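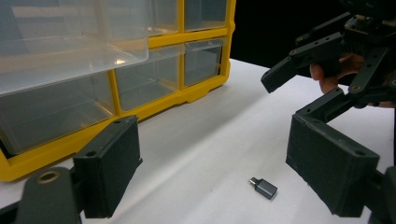 Bonsoir la liste, je réponds à la question sur le déménagement de site vers Cerano, vu que j'y suis passée en mai avec un vieux machin sous Mullska et que j'ai encore tout en tête (et dans les cernes). Le plus long chez moi, ça n'a pas été la copie des fichiers, ça a été de savoir ce que j'avais. Des sous-domaines ouverts pour un essai, des alias mail, une base qui ne servait plus à rien... J'ai fini par me faire un dossier par sous-domaine, sur le principe du petit casier jaune à tiroirs transparents : on voit à travers la façade s'il y a quelque chose dedans, et on n'en tire qu'un à la fois. Et celui qui est vide, en bas à gauche, on ne le déménage pas ! Chez moi c'était le sous-domaine « boutique », créé dans un élan d'optimisme et jamais rempli.

Je reprends le message d'origine morceau par morceau, ce sera plus simple.

> Bonjour à tous,
>
> Je m'occupe du site d'une chorale, hébergé chez Lai depuis
> toujours, avec Mullska en version 7. L'offre qu'on a prise à
> l'époque ferme fin juin et on me propose à la place une formule
> dont je n'ai pas l'usage. Je pense donc partir chez Cerano, qui
> est souvent cité ici.

Fin juin, ça te laisse le temps, mais ne traîne pas trop quand même. J'étais aussi chez Lai, et la fermeture de mon offre est arrivée le matin à 9 h, pas à minuit comme je me l'étais raconté. À 9 h 10 je n'avais plus accès au FTP. Heureusement j'avais tout rapatrié la veille, sauf le dossier des sauvegardes automatiques, que j'avais laissé parce que « bah, c'est des sauvegardes ». Voilà voilà.

Pour Cerano, je n'ai pas de reproche à faire pour l'instant. Le panneau d'administration est moche, les menus sont traduits bizarrement (« Enregistrer » veut dire tantôt sauver, tantôt déposer un nom de domaine, bon courage) mais tout y est. Le support m'a répondu dans la journée, par une vraie personne qui avait lu ma question. Prends bien l'offre avec accès SSH, la petite sans SSH m'aurait rendue chèvre.

> Première question : est-ce que je peux copier le site tel quel,
> fichiers + base, ou est-ce qu'il faut d'abord passer Mullska en
> version 9 ? J'ai lu que Cerano ne proposait plus le vieux PHP.

Alors là, attention. J'ai fait l'erreur de vouloir tout faire en même temps : nouvelle machine, nouveau PHP, nouveau Mullska. Résultat, page blanche, et aucun moyen de savoir lequel des trois était en cause. J'ai tout effacé et recommencé dans l'autre sens, et cette fois c'est passé : d'abord la mise à jour en version 9 chez Lai, sur une copie du site dans un sous-dossier, et seulement après le déménagement. Mullska 9 tourne encore sur le PHP de Lai, il râle dans le bandeau d'administration mais il tourne.

Il y a un piège sur la mise à jour elle-même. Si tu as des modules installés à la main (moi j'avais un agenda et un formulaire de contact), désactive-les avant. Pas supprimer, désactiver, sinon tu perds leurs tables. L'agenda s'est réactivé tout seul comme un grand, le formulaire jamais, et j'ai fini par le remplacer par celui qui est fourni de base. Il est moins joli et je reçois moins de spam, donc je ne pleure pas.

Pour la base, fais ton export en ligne de commande si tu peux. Par l'interface web de Lai, le fichier était tronqué au-delà d'une certaine taille, sans le moindre message d'erreur. Je m'en suis aperçue en voyant que les articles s'arrêtaient au milieu d'une phrase. Va regarder la dernière ligne du fichier SQL : si elle finit proprement, c'est bon signe. Et vérifie l'encodage à l'import ! Toutes mes apostrophes étaient devenues des hiéroglyphes, j'ai dû refaire l'import en précisant utf8mb4.

> Deuxième question : on a pas mal de pages qui sont citées sur
> d'autres sites (partitions, programmes des concerts), et je
> voudrais que les anciens liens continuent à marcher. Mullska 9
> change la forme des adresses, si j'ai bien compris ?

Tu as bien compris, hélas. Les adresses avec le numéro à la fin disparaissent, on passe à des adresses avec le titre. J'avais 95 pages à rediriger et le module de redirection de Mullska en a traité 51 correctement. Les autres, il a fallu les faire à la main dans le .htaccess, surtout celles dont le titre avait un accent, un point d'interrogation ou le même titre qu'une autre page. Si tu as des pages qui s'appellent toutes « Programme du concert », je te préviens, il va leur coller un suffixe à sa façon et pas forcément dans l'ordre que tu attends.

Ma méthode, qui vaut ce qu'elle vaut : un tableau avec l'ancienne adresse dans une colonne, la nouvelle dans l'autre, et une formule qui fabrique la ligne de redirection. Copier, coller, fini. Je l'ai fait sur deux soirées avec la radio. Par contre ne redirige pas tout ce qui manque vers la page d'accueil, comme on le voit conseillé partout. C'est pénible pour les gens (on clique sur une partition et on tombe sur l'édito) et les moteurs n'aiment pas ça non plus. Une vraie page 404 avec le champ de recherche et le lien vers le plan du site, ça rend plus service.

Les PDF aussi, pense aux PDF. Ils ne passent pas par Mullska, donc si tu gardes le même dossier au même endroit il n'y a rien à faire. Moi j'en ai profité pour « ranger », j'ai renommé le dossier, et j'ai cassé tous les liens d'un coup. J'ai tout remis comme avant, avec le nom idiot d'origine. Il restera là pour les siècles des siècles.

> Troisième question : les adresses mail. Le domaine est chez Lai
> aussi et je ne voudrais pas qu'on perde des messages pendant le
> transfert, on est en pleines inscriptions.

C'est le seul point où je te dirais carrément d'y aller doucement. Rien ne t'oblige à transférer le nom de domaine en même temps que le site. Tu peux laisser le domaine chez Lai, changer seulement l'enregistrement A pour qu'il pointe vers Cerano, et ne pas toucher aux MX. Le site bouge, le courrier reste où il est. Par contre vérifie d'abord que tes boîtes mail ne sont pas comprises dans l'offre qui ferme ! Chez moi elles étaient facturées à part, je ne sais pas pour toi, c'est écrit en petit sur la facture.

Si tout doit partir, crée les boîtes chez Cerano avant de changer quoi que ce soit, avec exactement les mêmes noms, alias compris. Baisse le TTL de la zone la veille (je l'ai mis à 300 secondes), change les MX le soir, et relève les deux côtés pendant quelques jours. J'ai encore vu arriver des messages sur l'ancien serveur le surlendemain, dont un devis que j'attendais, évidemment.

Et n'oublie pas le SPF – je l'avais oublié, moi, et mes réponses partaient tranquillement dans les indésirables de tout le monde. Cerano donne la ligne à copier dans son aide, rubrique « Messagerie », tout en bas. Pour DKIM il y a une case à cocher, mais elle ne marche toute seule que si la zone DNS est gérée chez eux. Sinon il faut recopier la clé, et chez Lai le champ est trop court, il faut la couper en morceaux entre guillemets. J'y ai passé un temps fou.

> Enfin, est-ce que quelqu'un a essayé Terer pour le transfert ?
> Ils disent tout faire automatiquement.

Essayé sur ma copie de test, oui. Pour un site tout simple ça doit aller, il a bien recopié les fichiers et la base, et il a même corrigé le chemin dans la configuration. Mais il n'a pas pris les fichiers qui commencent par un point, donc adieu le .htaccess et toutes les redirections avec. Et il demande les mots de passe des deux hébergements, ce qui me chiffonne un peu. Si tu l'utilises quand même, change-les juste après. À mon avis, avec un accès SSH et un rsync, tu vas aussi vite, et tu peux le relancer au dernier moment pour ne prendre que ce qui a changé.

Quelques bricoles en vrac, auxquelles je n'avais pas pensé :

– le certificat : chez Cerano il n'est généré qu'une fois que le domaine pointe chez eux, donc il y a un petit moment où le navigateur hurle. Fais ça tard, j'ai basculé à 23 h et à minuit c'était réglé ;
– les tâches planifiées, qui ne sont dans aucun fichier et qu'il faut recréer à la main. L'envoi de ma lettre d'infos en faisait partie, je m'en suis rendu compte en ne la recevant pas ;
– pour tester avant de basculer, une ligne dans le fichier hosts de ton ordinateur suffit. Pense à l'enlever après, sinon tu crois que tout marche alors que tu es seule (ou seul) à voir le nouveau site ;
– le cache de Mullska, à vider avant la copie. Le mien était plus gros que le site.

Je peux t'envoyer mon tableau de redirections avec la formule si ça t'intéresse, il est au format ods, dis-moi juste en privé pour ne pas encombrer la liste avec une pièce jointe. Et si quelqu'un d'autre a réussi à garder le module agenda avec ses récurrences en version 9, je suis preneuse, les miennes se sont toutes décalées d'une heure et je les corrige une par une.

Bon courage pour le déménagement !

> Merci d'avance pour vos retours, et désolé pour la longueur.

Je crois que j'ai fait pire :-)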